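Halliday Pens and Paper: Questions About Trying Before You Buy

Our testing table is at the back of the Worham shop.
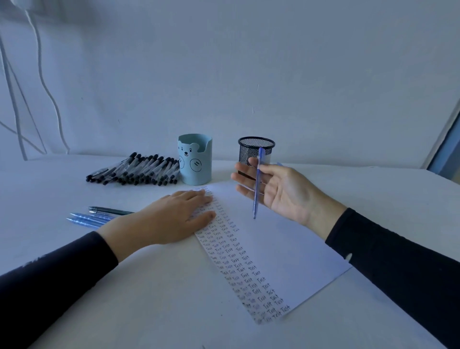 Can I try a pen before I pay for it?
Yes. Ask at the counter and we will open one for you. Most people write the same word over and over, and "Test" is the usual choice, as on the narrow strip lying over the larger white sheet. A word you write often, such as your own surname, tells you more about how a pen suits your hand.

Do I have to use your paper?
No. Bring a page from your own notebook if you like. Ink that behaves well on our sheets may feather on thinner paper.

How long should I write for?
Fill at least 8 lines. A ballpoint can skip at the start and then settle down.

I'm left-handed. What should I look for?
Try a quick-drying ink and run a finger over the line after a few seconds.

Can I try the Onmont refills?
Only the medium and fine. The broad is sold sealed.

Can I return a pen I tried at home?
Yes, within 12 days, with the receipt. Refills can't be returned once opened.

Is there a table at the Brurnidard shop?
Not yet. We hope to have one there in September.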